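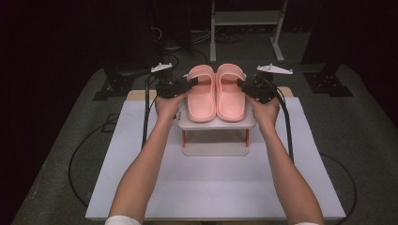 How to compare two hand-held grippers on a pair of slide sandals

Jasińska, 2021-11-28

In our workshop in Findale we had to choose between two sets of fingers for our hand-held grippers. The first set comes from Bakex and the second from Bemex. On paper they are very similar, and after one afternoon of lifting blocks and cups we still could not say which was better. Blocks are too easy. So we changed to slide sandals, and the difference became clear quite quickly.

The procedure below is the one we use now. It needs one person, one table and one morning.

Why slides are a good test object

A slide has a wide strap that bends when you press it. It has an open space under the strap where one finger can go in, and a thick sole which makes the whole thing heavier at the bottom. If you hold it by the strap a little too far from the middle, it turns in the fingers. A weak grip shows this turning before it shows a real drop, and you can learn a lot from it.

Two slides placed side by side are also a good test for working with two hands. The inner sides of the straps are close together, so the fingers do not have much room there.

What you need

– a pair of slides, clean, without sand or dust on the straps
– a low stand with a flat top, big enough for both slides
– a white board to put under the stand
– the grippers, with both sets of fingers
– foam pads, cut to the same size for all fingers
– a soft pencil and a small screwdriver
– a notebook or a spreadsheet

The colour of the slides is not important for the grip, but it matters for the cameras. With dark slides we had trouble seeing the edge of the pads against the strap. Pink on a white board gives no such trouble.

Step 1. Prepare the table

Put the white board in the middle of the table and the stand on the board. Mark the feet of the stand with pencil. You will push it by accident, everybody does, and then you want to put it back in the same place.

Place the slides on the stand side by side, toes towards you. Leave only a very small gap between them.

Lead the cables down along your forearms and away from the board. Try the full movement once with empty grippers, up and to both sides. If you feel a cable pulling at any point, give it more length before you begin. A pulling cable changes the angle of the hand by a few degrees and you will blame the fingers for it.

Step 2. Check the fingers

Look at the pads first. Foam which is worn at the edge still grips, but not the same as new foam, so either both sets should have fresh pads or both should have used ones. We made this mistake in February and had to throw away all our results from that month.

Then tighten the screws. Do it by hand and stop when you feel resistance. The inserts in the arms are there to hold the thread, but a printed part can crack around them if you use force.

Close the gripper on nothing and look from the front. The pads should meet flat. If they touch only at the top, loosen the finger, turn it slightly and try again.

Step 3. Press from the outside

Begin with the simplest contact. Bring one gripper to each side of the pair and press lightly on the outer sides of the straps. Do not lift anything. You only want to see how much the straps bend before the slides begin to move on the stand.

With a good pad the strap bends first. With a hard or slippery one the slide moves first, or the finger slides upwards along the strap. Write down which of these happened. Repeat with the other set.

Step 4. Grip one strap

Now take only one slide. Put one finger under the strap, against the inner side, and leave the other finger outside. Close slowly until the pads stop moving.
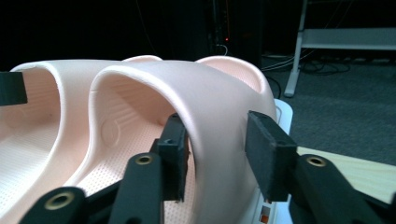
Hold this position for 2 seconds before you lift. I count silently, it is exact enough. Then lift the slide by the height of your hand, keep it there, and put it back between the pencil marks.

Do 30 lifts with each set of fingers. For every lift write one of these words:

held – the slide stayed at the same angle
turned – the slide rotated but did not fall
dropped – the slide fell or had to be caught

Please do not repeat a lift because it "did not count". If your hand was shaking, it is also a part of the result, as the tool will be used by people whose hands sometimes shake.

Take a short break between the two sets. It is also good to change the order on another day and begin with the other set, because one learns the movement and the second set always gets a small advantage from this.

Step 5. Look at the recordings

We record each session with the camera on the gripper and with another one at head height. You can do the comparison with only the notebook, but the gripper camera shows when the pad starts to slip, and the eye often misses this.

The Bakex session gave us 1,901 frames and the Bemex session almost 2,902. The second is longer simply for the reason that I worked more slowly. Do not compare sessions by length. Compare the same moment in each lift, for example the first frame where the sole leaves the stand.

Check also what each camera can see. When a finger goes under the strap it can hide the point of contact. If this happens in most of your lifts, move the camera mount before you decide anything about the fingers.

What we found

The Bakex fingers are narrower at the tip and go under the strap easily, even when the slides are close together. They allow more turning. The Bemex fingers are wider, they hold the angle better, but they need more space and twice I moved the other slide with them while closing.

For shoes we keep the Bemex set. For smaller things I would still choose Bakex, though I have not tested it in the same careful way, so please take this as an opinion.

Common problems

The strap comes back slowly after pressing. Wait a little between lifts, or use the left and right slide in turns.

The slide sticks to the stand. Wipe both with a damp cloth and let them dry completely.

The pad comes off at one corner. Remove it fully, clean off the old glue and put on a new one. Pressing it back helps for five or six lifts only, and after that you will find it inside the slide.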